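## Notes from the back desk of the seconds

Hello again, and thank you for all the replies to the last newsletter, especially the ones about rosin (I had no idea people felt so strongly). I've spent most of October with a viola case on my knees in one form or another, so this is mostly going to be about the youth orchestra weekend, with a few bits for parents tacked on at the bottom.

For those who are new, I help run the string sections for our county youth orchestra. We have 48 players this year, which is a nice comfortable size. It's big enough that the Dvořák sounds like Dvořák and small enough that we can all get into the hall at Illey without putting the basses in the corridor. Every autumn we go away for a residential weekend, and this time it was Plelia again, the old field centre up past the reservoir. Same bunk rooms, same enormous teapots. They've repainted the dining hall a sort of mustard colour, and I'm afraid I rather like it.

We got there at about teatime and had the first full rehearsal before anyone had unpacked. I'd argued for letting them settle in first and I was wrong! They were so fizzy from the coach that the overture went off like a firework. It was far too fast and the brass were gloriously loud, but the energy was there, and you can always slow a thing down. Getting it to wake up is much harder.

The next morning was sectionals. I had the violas and second violins in the library, which has a carpet and therefore the acoustics of a sock drawer. It's horrible to play in, but very good for hearing who's got the rhythm and who's following along half a beat behind. We spent an hour and a quarter on sixteen bars of the slow movement. I kept expecting a mutiny and it never came. By the end they were breathing together before the entry, without me waving at them, and one of the younger ones said "oh, it's a tune" in a very surprised voice. Yes! The violas do occasionally get one.

The wind players, meanwhile, were in the boot room with the tuning app and the smell of wellies. I heard a fair bit of it through the wall. There's a chord in the second movement, the one with the low clarinet, that has been sour since the first rehearsal of term, and they went at it again and again with different people dropping out until they found it. I gather it was an oboe reed. It's always a reed.

Then in the afternoon we had our visit from the Restrepo Quartet, who drove up specially and stayed for supper. They played for us first, in the dining hall with the chairs pushed back, and then split up and sat in with the sections. If you've never had a proper player at your desk when you're thirteen, it does something to your posture. Their cellist got our cellos to sing the bass line with their eyes shut, which produced a good deal of giggling and then, about five minutes later, the best pizzicato I've heard from them all year. I've stolen the idea and will be using it for ever.

A few of you have asked what we're playing at the winter concert, so here's the running order as it stands:

- the overture (at the proper speed, I promise)
- a suite of three folk dances for strings only
- *Ovow*, the new piece written for us by a former member, about nine minutes long
- interval, with tea and whatever cakes turn up
- the symphony

I ought to say a bit more about *Ovow*, as it's the one people will want to ask about. It's odd, in a way I've come to enjoy very much. It opens with the percussion on their own, playing so quietly that at the first run-through our timpanist stopped to check he was in the right place. The strings come in underneath with the bows turned over, using the wood, and there's a long stretch where the players choose for themselves when to change note. Teenagers are marvellous at that sort of thing once they believe you really do mean it. The grown-ups who came to the sharing on the last afternoon looked a bit startled, and then clapped for a long time. 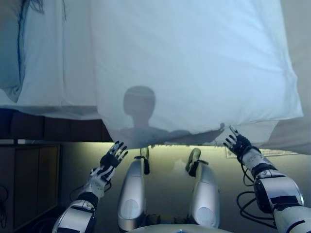
*Photo: orchestra newsletter picture library*

Now for the parish notices. We raised £726 from the sponsored play-through in September, which is splendid, and it's going straight into the instrument fund. The fund's target is £1000 by Easter, and what we need most is a decent three-quarter size double bass. The one we've got has a crack that has been glued twice to my knowledge, and it buzzes on every open D. If you know of one sitting unloved in a school cupboard somewhere, please get in touch and we'll come and fetch it.

We also have 2 places free in the second violins from January, and we'd dearly love a bassoon. Grade five or thereabouts is fine, but please don't let a young player be put off if they haven't taken the exams. Come along to a rehearsal, sit in, see if you like it. We start at half past six and there are biscuits at the break (bring a pencil, and put your name on it, as pencils vanish in that building like nothing on earth).

Music folders: everyone should now have the revised parts for the folk dances. The old ones have a wrong repeat in the third dance, so if yours has no rehearsal letter at the top of the second page, bin it and ask me for another. Wind players, yours were fine all along.

Lost property from Plelia includes one grey school jumper, a shoulder rest, a single walking boot and a very nice tin of cello rosin. I'll have the lot with me at Illey in a carrier bag by the door. Concert dress is all black as usual, long sleeves if you can manage it, and black socks, please, including the trombones.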